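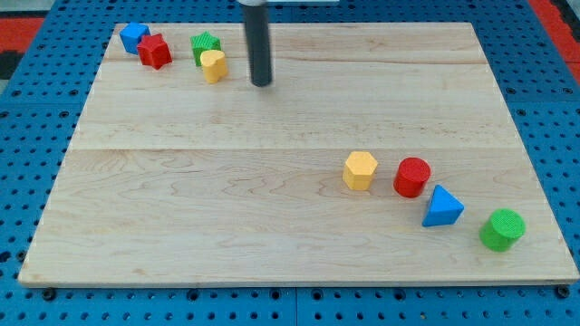
Home News Projects People Contact

Murkbridge lab compares two arm controllers

A robotics lab in Murkbridge has begun a side-by-side trial of two arm controllers, one from Vachon and one from Andden. Each will run 2000 pushes with small coloured blocks on a wooden board, using the same arm and a plain rod as the tool.

By early November the Vachon unit had completed 423. Elżbieta Baran, who leads the trial, said the controllers would be swapped every 10 runs. "We want the wear shared out," she said.

Results will go to Ulau, which is paying for the work.

Recent items
Ulau opens second test bay
Gripper pads: 3 types tried
Camera mounts revised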